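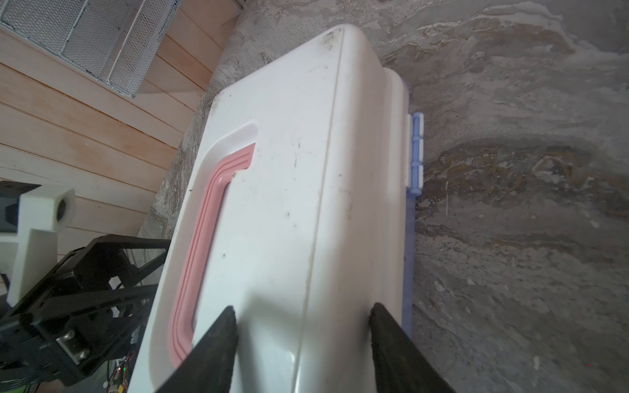
Storage box

A storage box is a lidded container for keeping household stuff together, and I'm rather fond of them! Mine hold tax papers, camping gear and (since January) every jigsaw we own.

Handles

Some boxes carry from the sides, others by one handle folded into the top. I like the second sort for anything light. 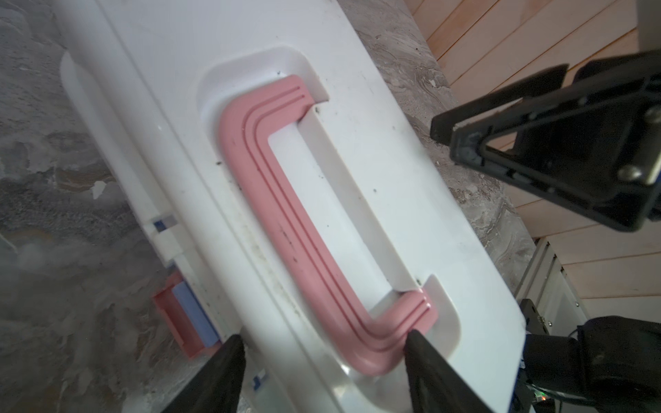 White plastic case with a pink handle set in a recess.

Care

Warm soapy water does me fine. Syahrul Govindasamy swears by bicarb for grey marks, and I've come round to it.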